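Thenmozhi Venkataraman
21st January

Spent the morning rebuilding the costing sheet for the shirt line. Thread on how I now get from cloth to a wholesale price, mostly so I have it written down somewhere I can find it.

2/ Context: I make small runs, mostly button-up shirts, cut and sewn in my own workroom. Until September I priced by looking at what similar shops charged and taking a bit off. There was no calculation behind it at all.

3/ The sheet has four blocks: materials, labour, overhead, selling costs. Each block gets its own tab and feeds one summary line per style. If a cost doesn't fit a block, it goes in overhead until the quarter closes.

4/ Materials first. Cloth is costed at the landed rate, so freight and the offcut allowance are in. My old sheet used the invoice price per metre and ignored shrinkage. On the Guretti cloth that alone put me 13 per cent under.

5/ Trims are costed per garment: buttons, interfacing, thread, main label, care label, swing tag. Thread is a flat allowance. I tried metering it once and the answer wasn't worth the afternoon.

6/ Labour. I timed every operation on one style over a full run and took the median. Total came to 138 minutes per shirt, cutting included. My guess beforehand was 100. Collar and cuffs account for most of the gap.

7/ Those minutes are multiplied by an hourly rate I would have to pay someone else to do the job. Prakash Varghese, who does my books, was firm on this point – if the rate only works when I'm the one sewing, the price is wrong.
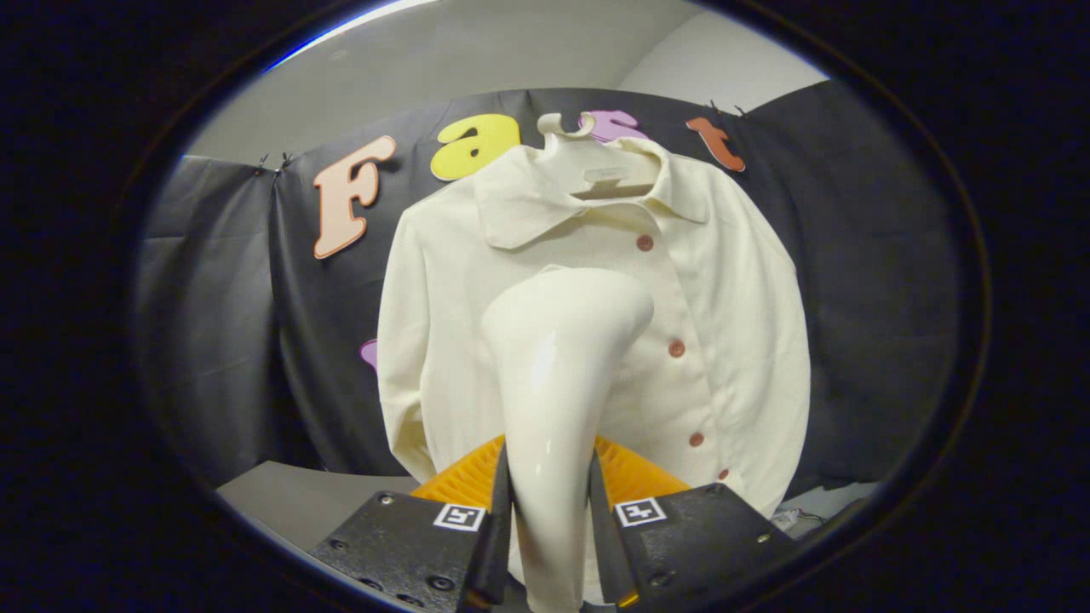

Cream long-sleeve, white hanger, black backdrop.

8/ Overhead is rent, power, insurance, machine servicing, software and the accountant, divided by billable hours. Billable is the word to watch. Email, packing and market days don't count, so the divisor is much smaller than a working year.

9/ I also depreciate the machines now. The Borkiletti overlocker was paid for ages ago and I'd been treating it as free. It will need replacing, and that money has to come from the shirts it finishes.

10/ Selling costs vary by channel, so they sit outside the base cost. Own website: card fees, packaging, returns allowance. Markets: stall fee over expected units. Stockists: samples, freight out, and the occasional bad debt.

11/ Base cost on the long-sleeve style came out at $152. I was wholesaling it below that. The website price covered it, barely, and only if I ignored the returns.

12/ Options I looked at: raise the price, cut the minutes, or drop wholesale for that style. Doing the first and third. The collar construction stays as it is, though I'll test a fused cuff on the next sample.

13/ Ntuli and Plendov have both been told, with the new sheet attached and a date for the changeover. Existing orders will be honoured at the old price. Ntuli has asked to keep the short-sleeve only. Plendov hasn't replied yet.

14/ On rounding: I round up to the nearest five dollars at retail and don't round at wholesale. Rounding at both ends hides the margin and makes the summary line hard to check against the bank.

15/ Review schedule is quarterly for materials and yearly for labour times, or whenever a pattern changes. Each version of the sheet is saved with the old one locked, so I can see which price belonged to which costs.

16/ A few people have asked for the template. I'll put up a blank copy once the formulas on the overhead tab are tidied. It's set up for garments, but the labour tab would suit bags or anything else with repeat operations.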